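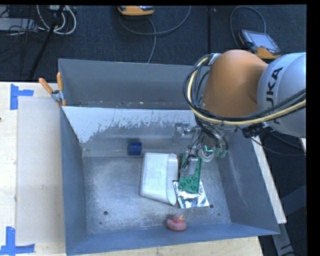
Walking Help > Routes and Access > Which direction for the Hallel loop, and is the upper bridge open?

Posted by fernhook

We're staying near Traltamwood for a few days in March and want to do the Hallel loop. I have the old leaflet, which gives it as a counterclockwise walk starting from the church lot, with the climb through the larch woods first and the river path last. A couple of write-ups I've read go the other way. One of them says the upper footbridge was closed and they had to turn back, but there's no date on it.

What I'd like to know:

Is the upper footbridge open, and if not, is there another way over the stream?

Which direction is easier on the knees? My husband had surgery on one of his last year. He's fine on the flat and on a steady climb, but he doesn't like long descents on loose ground.

Can you still get through the Georgiev farm, or has the path been moved? The leaflet shows it going straight through the yard.

Is there any parking other than the church? We'd be there on a Thursday and I don't want to take up space if something is going on.

We walk at an ordinary pace and normally do six or seven miles. We don't have a dog. I have the paper map but it's an old edition, and the woods on it don't match what I can see on the satellite view at all.

Thanks for any help.

Viorica Jurić

I walk this loop most months, so I'll take your points in order.

The upper footbridge is open. The old one was taken out and a new one put in a little farther upstream, with a handrail on both sides. If you're coming up through the larches you won't see it from where the old path met the water. Turn left at the bank and follow the stream up for a couple of minutes until you get to it. The old path is still worn into the ground and a lot of people walk right down to the old footings and think the bridge is gone. I'd guess that's what happened in the write-up you read. Don't try to cross at the footings. The rocks are slick and the water is deeper than it looks on the far side.

For knees, go clockwise. That's the opposite of your leaflet. The larch woods are the steep part, and the surface is small loose stone over hard dirt for most of the way. Counterclockwise you climb that, which sounds like what you want, but then you have to come off the top on the Gadard side, and that descent is a lot longer. It's an old cart road, badly washed out, with a deep groove down the middle. Clockwise you go up the cart road, where the groove doesn't matter much, and come down through the larches. The larch descent is steeper but short, and there's a set of log steps on the worst of it. Take poles. If he really can't do loose stone at all, there's a forest road that leaves the larch path to the right just below the new bridge and comes down in long easy bends. It adds close to a mile and comes out on the lane 10 minutes' walk from the church.

The path has been moved at the Georgiev farm. It used to go between the barn and the house. Now there's a kissing gate before you get to the yard, and you go around the back of the buildings along the fence, then rejoin the track at the cattle guard. It's signed from the Gadard side. From the other side the sign is on the gate itself, and when the gate is open against the wall you can't read it. The field behind the barn gets muddy where the cows come in, and in March I would expect it to go over your shoes. Boots, in other words.

For parking, there's a pull-in by the old quarry entrance on the Gadard road, with room for a few cars if people park nose in. It puts you on the loop at the bottom of the cart road, which is a good place to start for clockwise anyway. You then have the river path to finish with and it's flat all the way back. The church lot is usually fine during the week, but I don't know about Thursdays in particular.

The high point is marked 1767 feet on my map. It isn't much of a summit, only a pile of stones beside the fence, and the better view is from the gap in the wall just before it. You can see down the whole valley to Traltamwood and the reservoir. There's usually a wind up there, so I eat lower down, on the lee side of the sheepfold.

On the woods not matching your map – a big block on the north slope was felled and the replanting is still only waist high. The path is the same, it just goes through open ground now. It's easier to follow than it used to be.

Allow three and a half hours without stops, four and a half with lunch.

quarterinch

Did this last fall, counterclockwise from the church. The bridge was there. We didn't have any trouble with the cart road going down but we're used to that kind of thing. My wife slipped once in the groove and sat down hard, no harm done.

I would not count on the forest road being open. They had tape across the bottom of it when we were there and a notice about timber trucks. We didn't need it so I didn't read all of it.

The bus is worth thinking about if you don't want to park. The 97 stops at the end of the church lane. It only runs a few times a day so look up the times before you go. I'm fairly sure the last one back was before five.

There's no cafe anymore, by the way. Some of the websites still list it.

Odell_R

Clockwise, yes. One thing not mentioned is the river path. It floods at the low meadow below the weir after heavy rain, and then you have a stretch where there is no dry way through. When that happens people go up to the lane through the gate with the yellow top and walk the road to the stile by the pumping station. The road has no shoulder but there isn't much traffic.

If it's been wet, look at the weir from the road bridge before you set off. If the water is over the flat stone on the left bank, the meadow will be under. That rule has worked for me every time except once, when a ditch was blocked.

I'd also get a newer map. Sheet 395 covers the whole loop and has the moved path at the farm and the new bridge. The shop in Traltamwood had them when I was last in. The older edition splits the walk across two sheets, and the join comes right at the top, where you least want it.

fernhook

Thank you all. We'll go clockwise from the quarry and take poles, and I'll look at the weir first. Odell_R, is the gate with the yellow top before or after the weir if you're heading back toward the quarry?

Odell_R

After. You pass the weir, then a bench, then the gate is on your right. If you've reached the stepping stones you've gone too far.

Viorica Jurić

Good point about the trucks. I was through in the fall too and the tape was up for that week, then it came down. They do put it back from time to time, and the notice at the bottom gives the days. You can't see it from the top, so if you think you'll need the forest road, drive past the lower end first. It's on the way to the quarry if you're coming from Traltamwood.

Related posts

Gadard ridge in one day without a car
Stile or gate at the top of Hallel lane?
Is the reservoir path OK for a stroller?
Log steps in the larch woods – icy in winter?
Best paper map for the Traltamwood area
Short flat walks near the weir
Cows with calves on the path, what do you do?

Contact the moderators | Posting rules | Copyright Walking Help and its contributors | Back to top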